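Ticket 303: Tea tastes wrong and has a film on top, level 2 kitchen, Wullari building
Status: Closed. Opened 23/04/2020 by Catherine Dow. Assigned to Lộc Lại, building services.

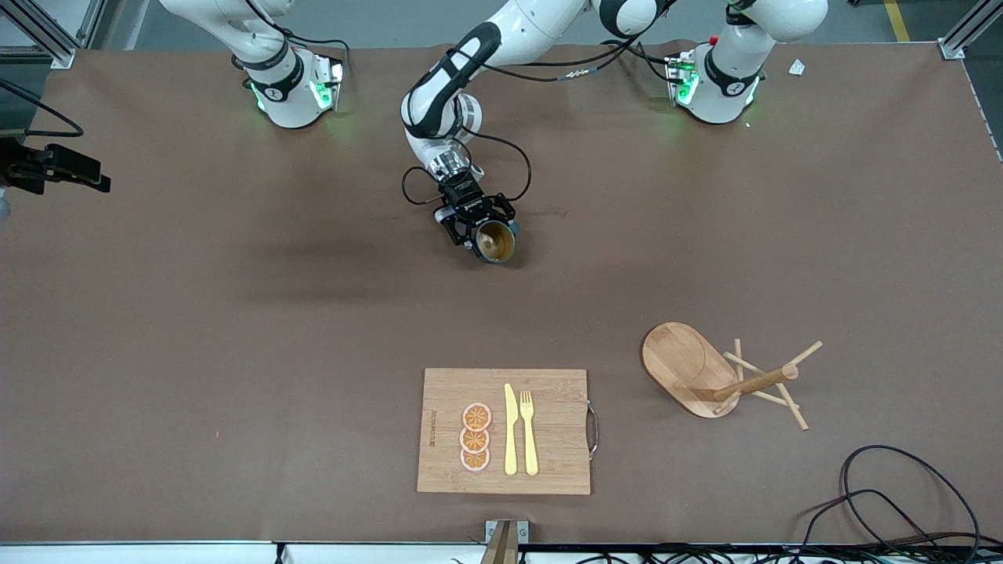 Original report

Tea made from the boiling tap in the level 2 kitchen has a thin film on the surface that breaks into flakes when you stir it. It leaves a brown ring on the inside of the cup. The water on its own tastes a bit like pennies. Coffee tastes flat but I can't see a film on it. The same tea bags made at home are fine. The problem has been there for at least two weeks and I think it is getting worse.

Also, first thing in the morning the water comes out nowhere near boiling. It comes good later on. I don't know if that is related.

The ground floor kitchen has the same model of tap and doesn't do it.

Catherine Dow

Equipment

Kekton under-bench boiling and chilled unit, single tap with two levers. Grokau inline filter cartridge on the cold feed, rated to 2000 litres or twelve months, whichever comes first. Pressure reducing valve upstream of the filter head. Isolation valve is at the back left of the cupboard, behind the bin.

Update 1, Lộc Lại

Went up and looked. Made a black tea and left it to stand. Film formed within a few minutes and broke up the way Catherine describes. Did the same with ground floor water, same box of tea bags, and the surface stayed clear.

Filter light on the tap was green. The sticker on the cartridge says it was fitted in December, so on dates it has plenty of life left. No leaks in the cupboard. No fault codes on the Kekton display.

Catherine, can you tell me three things please:
- Does the chilled water taste metallic as well, or only the boiling?
- Is anyone topping up a kettle or a jug from the tap over the sink and getting the same result?
- Has anyone pressed the filter reset button that you know of?

Update 2, Catherine Dow

Chilled tastes metallic too, not as strong. Nobody uses the kettle up here now but I dug it out of the cupboard and boiled some from the ordinary sink tap. Tea made from that has the same film. Maybe slightly thicker.

On the reset button, yes. The light was flashing red and someone on our side held the button down until it went green. I asked and was told this was before Christmas. I'm not sure whether the filter was changed at the time or the light was just cleared.

Update 3, Lộc Lại

Thanks, that helps. The film itself is harmless. It is what you get when calcium in hard water meets the compounds in black tea, and it shows up most on strong tea without lemon. The mains here are hard enough to cause it, so seeing it in the kettle test is expected. The sink tap has no filter on it. The boiling tap should not be doing it, as the Grokau cartridge has a softening stage.

So either the cartridge is spent or the water is getting past it.

Tested hardness with strips at three points:
- Sink tap, level 2: hard
- Boiling tap, level 2, left to cool first: hard, same colour on the strip as the sink
- Boiling tap, ground floor, left to cool first: soft

No difference between filtered and unfiltered on level 2. A cartridge near the end of its life would normally still show some change in colour, so I am leaning toward bypass at the filter head.

Please put a note on the tap for now. The water is safe to drink but there is no point putting hard water through the boiler for longer than we have to.

Update 4, Lộc Lại

Isolated the feed, relieved pressure at the chilled lever and took the cartridge out.

What I found:
- The cartridge was not fully home. It should turn until the arrow lines up with the lock mark. It was short of that by a fair bit.
- There were two O-rings in the head. One belonged to the current cartridge. The other was flattened and had stayed behind from the old one.
- With both in place the cartridge can't seat. It seals well enough on the outside not to drip, but the inner seal isn't made and the water goes straight from inlet to outlet.

So the cartridge was changed in December, and it has been doing nothing since. The light only counts litres through the flow meter and can't tell if the filter is sealed.

Picked out the old ring with a plastic pick. Don't use a screwdriver for this, the seat is soft and scratches easily. Wiped the head out. There was a bit of grit in it, likely from the main being shut off last year.

I have not refitted the same cartridge. It has been sitting in unfiltered water for months and I'd rather start clean. New one is on order from Grokau. Kitchen is on the sink tap until it turns up. Feed is isolated and the Kekton is switched off at the wall. Please leave it off, the element shouldn't be run without a supply.

Update 5, Catherine Dow

Noted, sign is up. People have been asking if they can use the ground floor tap in the meantime. I have said yes.

Someone has also asked about the brown rings in the cups. They have been through the dishwasher and come out the same. Is there anything we should be using?

Update 6, Lộc Lại

Ground floor tap is fine.

For the cups, bicarb on a damp cloth will take it off with a bit of rubbing. For bad ones, fill with warm water, add a spoon of citric acid, leave it for half an hour and rinse well. Skip the citric acid on anything with a metallic trim or a cracked glaze. No bleach please, the smell gets into the cups and we will end up with another taste ticket.

Update 7, Lộc Lại

Cartridge arrived. Fitted as follows, and I'm writing it out in full so the next change is done the same way:

1. Isolate the feed and open the chilled lever until it stops running.
2. Twist out the old cartridge. Check that its O-rings came out with it. If not, they are still in the head.
3. Wipe the head and look in with a torch.
4. Wet the new O-rings with water. No grease.
5. Push in and turn until the arrow meets the lock mark. You will feel it click.
6. Open the feed slowly and check for drips.
7. Flush the chilled side until the water runs clear. The first lot comes out grey with carbon fines.
8. Hold the reset button until the light goes green.
9. Write the date on the sticker.

Boiler tank was scaled. I had a look through the service port and the element has a white crust on it, which lines up with the unit running on hard water all this time. Descaling that tank is a job for the plumber under the service agreement, so I have booked Doãn. The unit is still off.

Update 8, Lộc Lại

Doãn attended and descaled the tank with the manufacturer's solution, rinsed it through and replaced the tank drain seal while they had it open. Their technician thinks the metallic taste was mostly old scale and standing water. I agree it is likely but we can't prove it.

Powered back up. Display reached 100 and held. Hardness strip on cooled water from the boiling tap now reads soft, same as ground floor. Made a tea and left it for 30 minutes, no film.

On the lukewarm water in the mornings: separate issue. The sleep timer was on and the clock in the unit was out by several hours, probably from a power cut. It was waking up mid-morning. Clock corrected, sleep timer left on with an earlier start. If the power goes off again the clock will need resetting. Hold both side buttons until the time flashes.

Catherine, please use it as normal for a week and let me know.

Update 9, Catherine Dow

A week on and it is good. No film, no metal taste, and it is hot when the first people get in. The coffee is better too. One person says the chilled water tastes of nothing now and they preferred it before. I don't think that needs a ticket.

The bicarb worked on most of the cups. Two had to go in the citric acid.

Resolution

Cause: old O-ring left in filter head at last cartridge change, new cartridge not locked, unfiltered hard water passing into boiler. Secondary: unit clock wrong, sleep mode ending late.

Fix: old ring removed, new Grokau cartridge fitted, tank descaled by Doãn, clock and timer reset.

Follow-up: Lộc to check the other Kekton filter heads in the Wullari building for leftover rings. Reset button is to be pressed only by whoever changes the cartridge. Label with steps 1 to 9 stuck inside the level 2 cupboard door, ground floor label still to be printed.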